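Chapter 4
Water in the Home
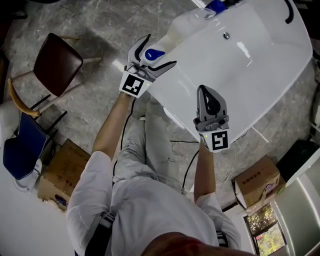 Most people in towns and cities use water many times a day without thinking about where it comes from or where it goes. They wash, cook, clean, and flush, and the supply seems to have no beginning and no end. This chapter follows household water from the main under the street to the drain that carries it away. It looks at the parts of the system a resident can see and at the larger number of parts that are hidden in walls, floors, and the ground.

The chapter has two halves. The first deals with supply, meaning clean water under pressure. The second deals with drainage, meaning used water that moves by gravity. The two systems meet at fixtures such as sinks, tubs, and toilets, but they must never be joined. Much of the plumbing code in any country exists to keep them apart.

What you will study

How water pressure is produced and how it changes with height
The path of a supply line from the main to the faucet
Why drains have traps and vents
Hard water, soft water, and scale
How to read a water meter and a water bill

Words to know

backflow, branch line, main, riser, scale, shutoff valve, trap, vent stack

A town changes its supply

Until a little more than 100 years ago, households in the hill town of Gresitz carried their water from public fountains. A family that lived at the top of the town might make four trips a day, and washing clothes took up a full morning. Water was reused wherever possible. The water that rinsed vegetables went on to scrub the floor, and the floor water went on the garden.

The first piped supply came from a spring at Dirnley, on higher ground to the north. The engineer in charge, Wenche Boström, chose the spring because its height would push water through the pipes without pumps. Her plan worked well for the lower streets. In the upper streets the flow was weak, and on summer evenings, when many taps were open at once, it sometimes stopped. The town later built a storage tank above the highest houses. The tank filled overnight, when few people were using water, and emptied slowly through the day.

The Gresitz tank shows two ideas that come up throughout this chapter. The first is that pressure depends on height. The farther a tap lies below the surface of the water in the tank, the greater the pressure at that tap when no water is flowing. The second is that demand is uneven. A system that can supply the average need may still fail at the busiest hour.

Indoor fixtures changed daily habits as well as labor. In her study of the town, the historian Krisztina Sipos found that people did not use much more water in the first years after the pipes arrived. Many homes had a single tap, often in the yard or by the back door. Use rose later, when separate kitchens and bathrooms became common and hot water could be had at the turn of a handle. Sipos also noted that drains were put in long after taps. For years, water came into the house by pipe and left it by bucket.

From the main to the fixture

In a typical house today, a service line branches off the main and enters through the foundation or the floor. It passes a meter and a main shutoff valve. Past the valve the line divides. One branch supplies cold water directly to the fixtures, and the other feeds the water heater. Pipes that run upward between floors are called risers. The smaller pipes that lead to each room are branch lines.

Find the main shutoff valve in your own home before you read Section 4.1. In an apartment building there may be a separate valve for each unit, often under the kitchen sink or in a closet. If you cannot find it, ask the building manager.

Before you begin

Write a short answer to each of the following and keep it. You will return to your answers at the end of the chapter.

Why might a shower turn suddenly hot or cold when someone else runs water in the same house?

What would happen in a bathroom if the curved section of pipe below the sink were replaced with a straight one?

Kettles in some towns collect a white crust on the inside, and kettles in other towns do not. What could explain the difference?

Section 4.1 begins with pressure. You will need a ruler, a tall plastic bottle, and a nail for the first activity, which should be done outdoors or over a tub.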